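What an Open Day Should Show
16 Aug 2021

Institutions that build machines for the home have grown fond of the open day. The public is invited in, coffee is served, and a robot performs a task it has plainly performed many times before. The recent open day at Wedness, which this writer attended as one of 80 registered guests, departed from that custom, and the departure deserves support.

The morning session was conventional. Visitors were shown the Gezer arm placing identical boxes on a shelf, and it did so without error. Applause followed. Very little was learned, as a box on a shelf is a problem that industry settled long ago.

The afternoon was given over to Zirgate, the household program, and was presented by its director, Benjamín Vergara. He showed material gathered in bedrooms, where the program studies how cloth is picked up, folded and put away. Mr. Vergara spoke for 13 minutes and took questions for far longer. Asked when a finished product might be offered for sale, he declined to name a year. Several guests were visibly disappointed. In the view of this writer, the answer was the most useful one given all day.

Public bodies are now being asked to plan for domestic robots, particularly in the care of older residents. Those decisions ought to rest on a fair view of the work as it stands - including the parts that are slow and unfinished. A rehearsed success on a bare table gives a council or a hospital board no basis on which to spend money.
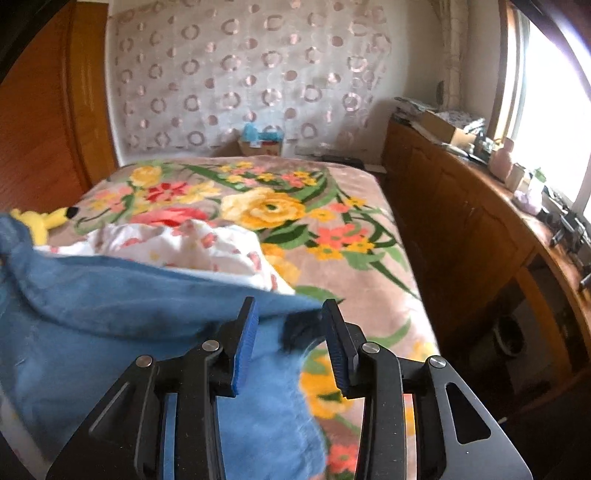
The case for real rooms is a practical one. A laboratory towel is chosen for its plain color and lies flat on a plain surface. Household fabric is seldom so helpful: a blue cloth with a long fold across it meets a crumpled white one with a small print, and both lie on a blanket covered in large flowers. A person sees at once where one piece stops and the next begins. A machine must be taught to find that border, and visitors should be allowed to see how hard the lesson is.

Wedness has announced a second open day for September, with Witer as joint host. It would be a service to the public if both parties dropped the shelf routine and gave the full session to household work, with failed attempts shown alongside the good ones. Guests should also receive the task list beforehand, so that questions can be prepared.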